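**Serving tray: bowl on the plate, or next to it?** (Tableware & Serving)

**morkamach** · Thursday, 19:40

Hello all. I have a question which will look very small for some of you, but my wife and I have discussed it the whole week.

We bought a wooden tray for bringing supper to my mother, who lives on the ground floor of our house in Faltcombe. The tray is rectangular with rounded corners and it has a raised rim. I paid 115 for it in the shop at Skatatbridge, so I would like to use it in the right way.

My wife puts the bowl on the plate and then carries both together on the tray. I prefer to put the plate and the bowl side by side, because a bowl on a plate can slide when you walk down the stairs. We have 13 steps and the fourth one is not even. 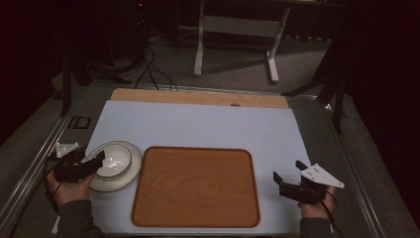
*The tray, with the bowl and plate still beside it.*

The plate and bowl are from the same set, white with a dark line on the rim. The plate is quite wide, so if both must lie flat on the tray I think it becomes crowded. Which way do you do it?

---

**gravyboat_295** · Thursday, 20:05

Your wife is right. Bowl on plate, always. The plate catches what jumps out of the soup, and your mother has somewhere to put her spoon and her bread.

Nice grain on that tray, by the way. Is it oiled or lacquered?

---

**morkamach** · Thursday, 20:12

Thank you. The label only said "treated wood, wipe clean", so I don't know. How can I find out?

---

**gravyboat_295** · Thursday, 20:20

Put one drop of water on the underside and wait some minutes. If it stays as a bead and leaves no mark, there is probably lacquer or fresh oil on it. If it makes a dark spot, the wood is thirsty and you should oil it before you carry anything wet.

---

**tinlid** · Thursday, 20:51

I must disagree about the bowl. I worked in a care home kitchen for many years and we stopped stacking. A flat plate is slippery under a glazed bowl, and when the tray tips a little, the bowl travels to the edge of the plate and then over it. If the bowl stands directly on the wood, it has only the rim of the tray to meet, and that rim is there to stop it.

For the bread, use a small side plate. You do not need the big one.

---

**gravyboat_295** · Thursday, 21:03

In a care home you carry how many trays in one evening? He carries one. He can walk slowly.

---

**tinlid** · Thursday, 21:10

He can walk slowly on an uneven step also, and it is still uneven.

---

**mockus** · Thursday, 21:34

Both of you forget the napkin. Fold a cloth napkin once, lay it on the plate, and stand the bowl on the napkin. The bowl does not move and it makes no noise. My grandmother did it this way and I still do.

A second thing for morkamach — do not put the bowl in the middle of the tray. Put the heavy things on the side nearer to your body. On stairs this makes more difference than the stacking.

---

**tinlid** · Thursday, 21:40

The napkin I can accept, if it is cotton. Paper gets wet and then it is worse than nothing.

---

**pantry_101** · Thursday, 22:15

I have tried those rubber tray mats too. They hold very well, but they cover the wood completely, and then why buy a nice tray. Mine also smelled of tyres for a month. I would begin with the napkin and fill the bowl only to two thirds.

---

**morkamach** · Friday, 08:25

Good morning and thank you to everybody. I made the water test. The drop stayed round and there is no spot, so I leave the oil for now.

Yesterday evening I tried the napkin with the bowl on the plate, and I kept them close to me as mockus wrote. Leek soup, all 13 steps, and only a little went on the napkin. My wife says this means she was right. I say it was the napkin.

I will still try tinlid's way with a small side plate at the weekend. We don't have one in this set, so first I must look if the shop sells them singly.

---

**gravyboat_295** · Friday, 08:31

Your wife was right.

---

**tinlid** · Friday, 09:02

Ask in the shop also about a deeper bowl. With a high wall you can stop worrying about the fourth step, or you can repair the step.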